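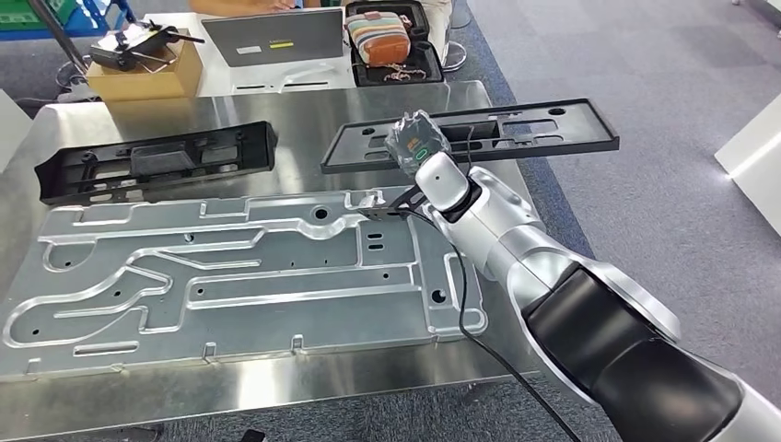 Brushed stainless steel table with milled aluminum plate and molded plastic frames.

Sarnari Parts Table, Brushed Stainless Steel
Girngate Workshop Equipment
Supplied by Reinholz

Overview

The Sarnari Parts Table is a flat, open work surface for laying out, inspecting and sorting large machined and molded parts. It is intended for technical colleges, repair shops, small production rooms and any workplace where a metal plate must lie flat beside the smaller parts that belong to the same job.

The top is made of brushed stainless steel. It has no raised rim at the front or sides, so long or wide pieces may extend past the edge during inspection. The finish is the same across the whole of the top and is carried down over each edge.

Girngate has used the Sarnari table in its parts room for two budget periods. The notes on this page combine the supplier's details with the house rules of the room, and they apply to borrowed tables as well as to those that stay in place.

Typical use

The table is suited to work with large aluminum plates, including plates with recessed channels, slots, round holes and notched edge flanges. Such parts are awkward to check on a short bench. Channels that curve or run in long parallel grooves need to be followed by eye from one end to the other, and the plate should not have to be turned halfway through.

Molded plastic frames with ribs and cutouts may be laid out behind the plate on the same surface. Place them flat where their shape allows. Long, thin frames should have their full length supported by the tabletop, with nothing stacked on them.

Small devices and bagged components should remain in their bags until they are needed. Clear bags are preferred, as markings can be checked without opening them. Bagged items are to be set down beside the larger parts and kept out of milled recesses, where a fold of plastic can hide a hole or a slot.

Technical details

Product name: Sarnari Parts Table
Top: stainless steel, brushed finish
Depth of top: 800 mm
Underframe: welded steel, four legs
Feet: adjustable, with locking nuts
Edge: folded, no rim
Assembly: delivered in two sections, bolted on site
Catalog price: 2,389 euros, delivery included
Delivery time: 16 working days from written order
Spare feet: sold in sets of four

Drawings of the underframe are available from Reinholz on request. The drawings show the bolt positions and the clearance under the top, which should be checked before a drawer unit is ordered. Drawer units made for the earlier Wirnus bench do not fit the Sarnari underframe.

Installation

The table must stand on a level floor. Set all four feet before the top is fitted, then check the level again once the bolts have been tightened. Two people are required to lift the top. It is to be carried by the long sides, with gloves, and never by the corners.

Allow clear space on at least one long side. If a desk or a second bench stands behind the table, leave enough room for a person to pass with a tray. At Girngate the passage behind the table is also the route to the storage shelves and may not be used for cartons, even during a delivery.

Helmut Reuter, technical services, approves the position of every table before installation. Requests to move a table within the parts room are sent to the same office. Moves are carried out in the morning, before the room opens to users.

Surface care

Wipe the top with a soft, damp cloth and a mild cleaning liquid at the end of each session. Work in the direction of the brushed grain. Dry with a second cloth.

Do not use steel wool, scouring powder or any product that contains chlorine. Adhesive labels are not permitted on the top. Where parts must be marked, the label belongs on the tray or the bag.

Metal chips should be removed with a brush before wiping. A chip trapped beneath a large plate will scratch both surfaces when the plate is moved. For the same reason, plates are lifted into place and are not pushed across the table. A thin protective mat may be used for finished surfaces – the mats are stored flat on the lowest shelf, and 18 are kept in stock.

Light scratches along the grain are considered normal wear. Scratches across the grain, dents along the folded edge and any movement in the legs should be reported on the room sheet.

Lighting

Brushed steel reflects light from overhead fixtures and from the underside of parts. When bare aluminum is being checked, the reflection may make shallow marks difficult to read. Users may switch off the row of lights directly over the table and work with the side row only. A matte gray sheet can be placed around the part if reflections remain a problem.

Dark plastic parts are easier to inspect with both rows switched on. Ribs and raised rims in black material show little contrast in low light.

Layout rules for shared tables

The following rules apply whenever more than one group has parts on the same table.

One large plate per table.
Frames and covers are placed behind the plate, away from the working side.
Screws and other loose fasteners are kept in closed trays.
Cables are routed clear of the plate and are not left beneath it.
Parts left overnight must carry a job card with a name and a room number.

Parts without a job card are moved to the holding shelf at closing time. They may be collected from Menaka Patwary at the parts counter. The holding shelf is cleared each February.

Borrowing and booking

Tables in the parts room are booked by the half day. The morning session begins at 8:30 a.m. and the afternoon session at 1:00 p.m. Bookings are accepted from teaching staff, project groups and registered outside users. A group that has not arrived thirty minutes after the start of its session gives up the booking.

Sibel Akbulut manages the booking list and can advise on the choice of table. Groups that need to place two large plates next to each other should request neighboring tables in advance, as the underframes cannot be bolted together without approval.

Outside users sign the room rules on their first visit. The signed form remains valid for one year.

Accessories

Protective mat, gray, cut to the size of the top
Parts tray with lid, shallow
Parts tray with lid, deep
Soft brush with plastic handle
Set of four adjustable feet
Job cards, pack of fifty

The deep tray is currently on back order. Shallow trays may be stacked up to five high on the shelf and two high on the table.

Warranty and service

Reinholz provides a three-year warranty on the underframe and the welds. The warranty does not cover scratches to the top or damage caused by unsuitable cleaning products. Claims should include the number stamped inside the left rear leg.

Service questions for tables at Girngate are handled by Eckhard Ostermann. Purchasing questions, including orders for more than one table, should be addressed to Mercy Mfaume in the equipment office. Written quotations remain valid for sixty days.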